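The Register of the Skomudska Works

The claim for apology was lodged with the Trinton Commission in June, under file 429. It ran to eight pages. The annex, which held the names, ran to a good deal more.

Jayanthi Fernandes was assigned to it as second reader. Her task was narrow. The Company had ruled the Brudo valley for 40 years, and in the last of them its guards had fired on a crowd at the gates of the Skomudska salt works. The Company's return gave the dead as 40. The claimants gave 429. She was to establish which sources each side had used, and to make no finding on the figure itself.

She began with the return. It was a single sheet, signed at four in the afternoon. The other accounts put the firing at half past three. A clerk had entered the dead under "losses, other," between a cart and a quantity of rope. The guards' ammunition was recorded separately and in full: 4000 rounds issued, none shown as returned.

The claimants' list was assembled later, from burial books and ration cards. A ration card lapsed when it was not presented for two months. Fernandes matched lapsed cards against burials and marked each pair with a small pencil stroke. Where a name appeared in two spellings she wrote both. The work took most of the summer.

The draft apology came down from the Naciri ministry before she had finished. It expressed regret for "the events at the works." It did not say who had fired. It asked that the file be closed on receipt.

She read it twice and attached a note. The note said that the return could not be treated as a count, as no officer had gone out to the yard before it was signed. It said that the word "events" had no antecedent in the record. She initialed the note and placed it on top of the draft, where it would have to be lifted to reach the signature line. 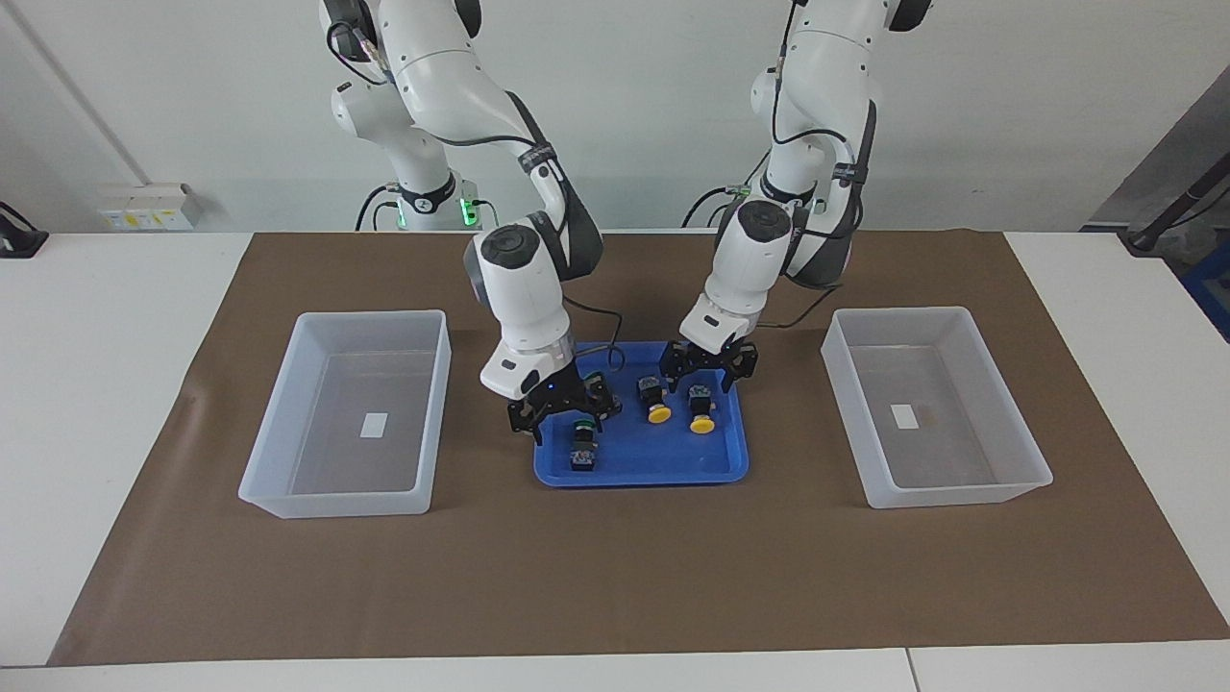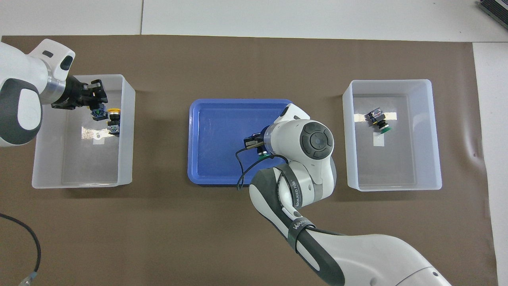 Oddvar replied the next morning that the note was in order and the ministry would not like it. He asked whether she would accept "the shooting" in place of "the events." She wrote back that she would, if the sentence also had a subject.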